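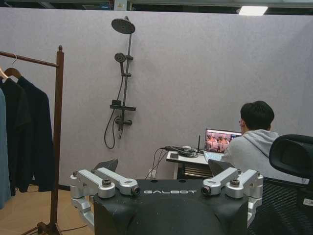 Photo: Supplied

Sep 1, 2022

Saltley workers to return as Zademov reopens seeder line

I've been putting off writing this one until the ink was dry, and now it is, so I can finally say it out loud: we're bringing people back to Saltley. Zademov will recall 300 workers to the seeding equipment plant, starting with the frame and welding shops, and we'll be building air seeders there again before the year is out.

I'm Teodoro Dagdag, I run manufacturing for Zademov, and I was also the bloke who stood up in the canteen in April and told everyone the line was stopping. It was a rotten day. I said then that I'd be the one to write to you when things changed, whichever way they went, so you're getting this from me and not from our communications team (who have checked my spelling and taken out two jokes).

What's changed is mostly parts. We had half-built seeders parked along the back fence for months waiting on hydraulic valves and metering motors, and there's a limit to how many machines you can leave sitting in a paddock with no way to finish them. Our valve supplier, Morik, has now signed a supply agreement that covers the whole of the next build season. We've also taken on a second source, Lytvynenko, for the metering motors. Both have delivered their first lots to Saltley and they've gone through inspection.

The other half of it is orders. Growers kept ordering right through the shutdown, bless them, and our dealers are holding deposits on nearly 2000 machines across the seeder and air cart range. Some of those customers have been waiting a very long time. If you're one of them, your dealer will ring you with a new build slot, and please do have a go at them if they don't.

Now for the bit our people will want to read twice. Recall goes by seniority within each trade, as set out in the site agreement. Letters go to the address we have on file, so if you've moved, ring the Saltley gate office and update it. You'll have 7 days from the date on the letter to tell us yes or no. If you say yes, you come back on your old classification and your old rate, and your service counts as unbroken for long service leave. If you say no, there are no hard feelings and your redundancy entitlements stay exactly as they were offered to you.

I know a fair few of you have picked up other work, some of it harvest contracting that you can't just walk away from in the middle of a job. Talk to us. We can hold a start date over for people who've got a commitment to finish, and I'd much sooner wait a few weeks for a good welder than lose one.

The paint shop will come back last. The ovens need a service before we run them, and there's no sense painting frames we haven't welded yet! Assembly will start on a single shift and I'm not going to promise a second one until I've seen parts turn up on time for a good while.

Taras Kuzmenko is coming over from our tillage business to be plant manager at Saltley. He started out on the tools as a boilermaker, and he's run a plant through a restart before, so he's done the hard yards. He's already on site, and he's asked me to pass this along:

"I've walked the floor most days since I got here and the place is in better nick than I expected. The maintenance crew who stayed on have looked after it beautifully. My job is to get the first machines out the gate properly built, and I'll be asking the people who know this line how they want it set up. My door's open, and if it isn't, knock."

A few people have asked me whether the harvest parts warehouse next door is affected. It isn't. It stayed open the whole way through and its hours and staffing stay as they are. The apprentice intake is going ahead too, with applications through the Zademov careers page as usual, and apprentices who were placed with other employers during the shutdown can finish their time with us or stay put, their choice.

I'd like to thank the union delegates, who argued with me a lot and were right more often than I enjoyed, and the local shops and schools that kept an eye out for our families through winter. I'll be at Saltley for the first week of the restart - come and say g'day.

Teodoro Dagdag
Head of Manufacturing, Zademov

Media enquiries: Zademov communications, through the contact form on our website. Recalled employees should ring the Saltley gate office. Customers, please speak to your dealer first.

About Zademov
Zademov designs and builds seeding, tillage and harvest equipment for broadacre farms, and sells it through a network of independent dealers.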